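Jirora Event Professionals Forum
Board: Contracts and Client Relations
Topic: Overtime charges at evening receptions

brondel_events
Our office is revising its standard reception agreement. At present the client receives five hours of music, and any further time is billed in half-hour steps. Two clients this season disputed the overtime line on the final invoice. We would welcome the views of other members on how this clause should be worded.

semaan_sound
Our agreement states the end time by the clock and omits the number of hours. A reception that begins late still ends at 12 midnight unless the client signs an extension on the night. We have had no disputes under this wording.

hall_and_host
I must disagree with the previous post. A late start is often the fault of the caterer or the photographer, and the couple should not lose dancing time for it. Our company counts from the first song played for guests.

semaan_sound
With respect, the first song is difficult to establish afterward. Staff have other bookings and the venue has its own closing rules - the clock is the only measure all parties can check.

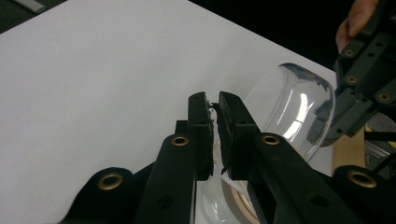 vusa_weddings
Who should be permitted to approve overtime on the night?

semaan_sound
One person named in the agreement, with a second name as a substitute. Our form has a line for each, and the lead DJ carries a copy. Requests from other guests are politely declined.

brondel_events
Thank you. We had allowed either parent to approve, and both disputed invoices arose in that way. The revised draft will name one person. Members may also wish to know that clause 13 of our old form set the overtime rate but did not say when it fell due.

hall_and_host
Payment should be due before the extra time begins. I remain of the view that a fixed end time is unfair to the client, and we will keep our own wording.

vusa_weddings
We collect a refundable overtime deposit with the final balance and return it within five business days if it is not used. Couples have accepted this without complaint, although one venue asked to be told of it in advance.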